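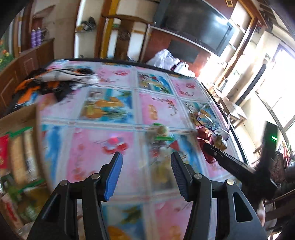 zollano_home
Mar 16, 2021
Looking for advice on table covers. Our dining table doubles as the sorting table for everything that comes into the house, and the wipe-clean cover on it has flower squares next to squares with fruit and birds. I like it, but small things vanish on a print that busy. My glasses with the thin dark frames only stand out when I put them on a folded maroon cloth, so now the cloth lives there. Would you go plain? I have 30 dollars to spend.

Prorkeck
Plain, every time. We switched to solid gray 2 years ago and I stopped losing screws and earring backs.

naseri77
Disagree. Plain shows every crumb and ring. A busy print hides stains, and with kids that matters more. Keep it and put a tray at one end for the small stuff.

Prorkeck
A tray fills up with mail in three days. Seen it happen.

naseri77
So empty it.

nulo_k
What size is the table? Cheap plain covers often come in one width and hang short on the sides. I'd also move the heap of white plastic bags off the far end before you buy anything - you would get a good bit of table back.

zollano_home
Roughly 200 cm long. The bags are going in the cabinet under the TV if I can make room. I'll try the tray first and look at gray if that fails.

Prorkeck
Get the matte kind. Shiny ones glare under a ceiling light.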